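Lasora project, second progress report
Prepared for the Abreu Fund by the Skenmont teaching group
Tue 22 February

Dear friends at the Fund,

It has been a full and rather happy stretch since our last report, and we hope you will forgive us if this one runs on a bit. When we wrote to you before, we had a robot, a pair of hand controllers and a good deal of optimism. We now have a working routine for teaching the arm by remote control, a growing store of demonstrations, and a much clearer idea of which parts of the job are hard (they weren't the parts we listed in our application!).

As you will remember, the task we promised you was putting dumplings in a steamer. A person drives the arm from a seat beside the table, picks up a dumpling and places it in the basket, and everything the arm and the cameras record along the way is kept as one demonstration. We are still using play dumplings. They stand up to a lot of squeezing, and the operators can learn without anybody worrying about lunch.

Where the demonstrations stand

We set ourselves a target of 700 demonstrations by June, and 520 are now recorded and checked. Another 113 were recorded and then set aside. Most of those date from the early weeks, when our operators were still learning how far to open the fingers before coming down, and a good many of the rest were lost to a clock fault that let the camera pictures and the arm positions drift apart. The fault was fixed by a change to the Terkia software we use for recording, and we now run a short timing check before every session. We've kept the rejected files, labeled by what went wrong, in case they prove useful later on.

What we have learned about teaching by hand

The biggest lesson is how much the operator's habits matter. A person who hesitates above a dumpling teaches the arm to hesitate too, and our first trained model would hang there over the table, dithering, in a way that was quite recognizable to everyone on the team. We now ask each operator to do a few practice pickups before recording begins, and to stop when they feel tired. Sessions are shorter than we planned, but the demonstrations from them are smoother and fewer have to be thrown out.

We also found that letting people guide the arm directly, with a hand on the wrist, was lovely for explaining the task to newcomers but poor for recording, as hands and sleeves kept getting into the camera views. So hand guiding has become our introduction for new operators, and the remote controllers do the real work. Going back and forth between the 2 methods has been good for morale as well - people understand the arm better once they have felt it move.

The shape of a dumpling has given us more trouble than its size. One lying on its side asks for a different approach from one standing on edge, and our early sets leaned heavily toward the easy positions. We now change the layout between demonstrations, and put other toys on the table so that the model has to learn which things belong in the basket and which to leave alone.

Money and time

Spending is in line with the budget you approved. We were slow to start because the replacement finger pads arrived late, and we have moved a little from travel to operator hours, as agreed with your office. We don't expect to ask for an extension.

What comes next

Once the remaining demonstrations are in, we will train again from scratch and test on layouts the model hasn't seen. After that we would like to try the lid, which will need a new set of demonstrations and probably a good deal of patience.

From the dumpling sessions:

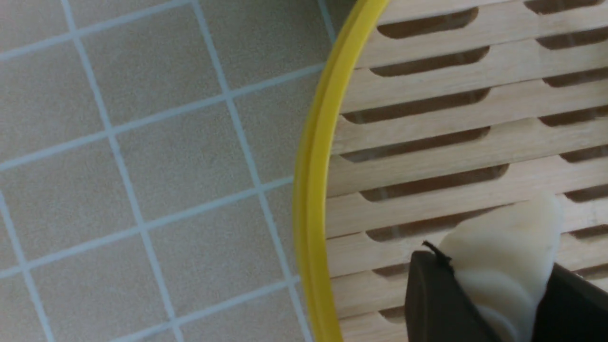
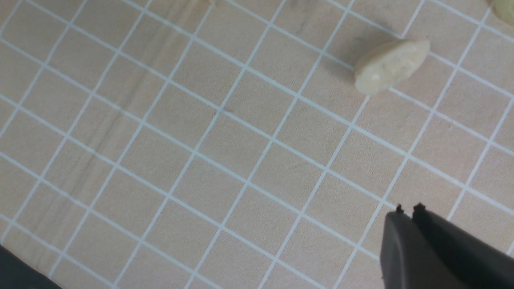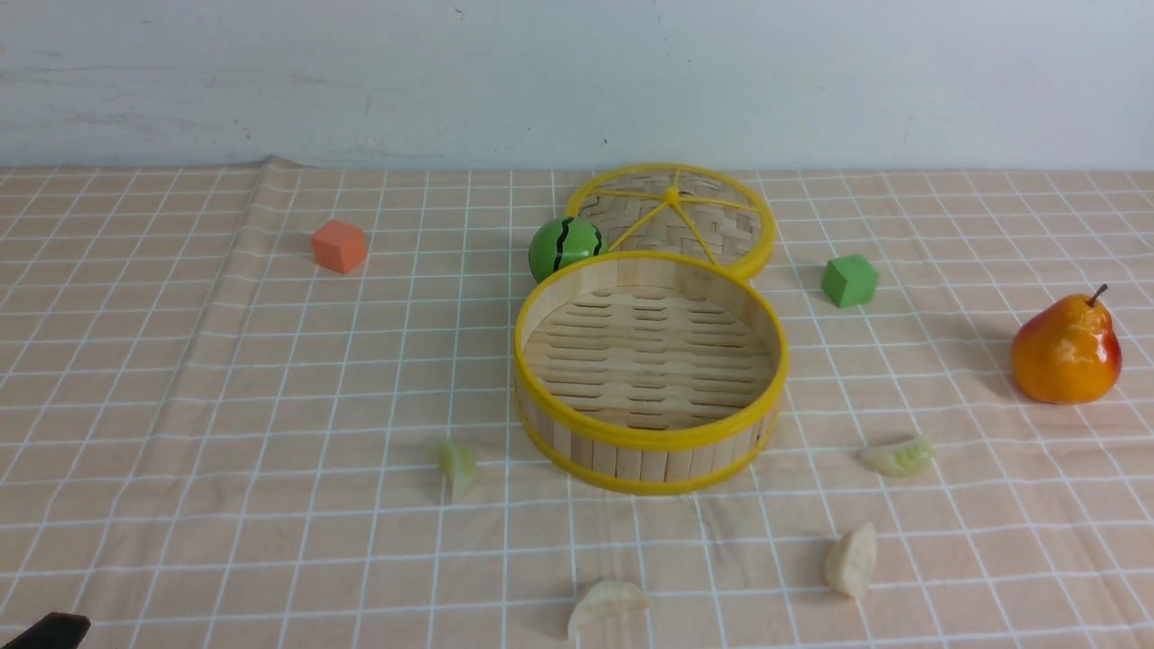 Abreu has since replied that the move to shorter sessions seems sensible, and would like the next report to compare how new and experienced operators do on the dumplings that stand on edge. The reply also asks us to hold off on the lid until the tests on unseen layouts are finished, and we are glad to work in that order.

With warm thanks from all of us at Skenmont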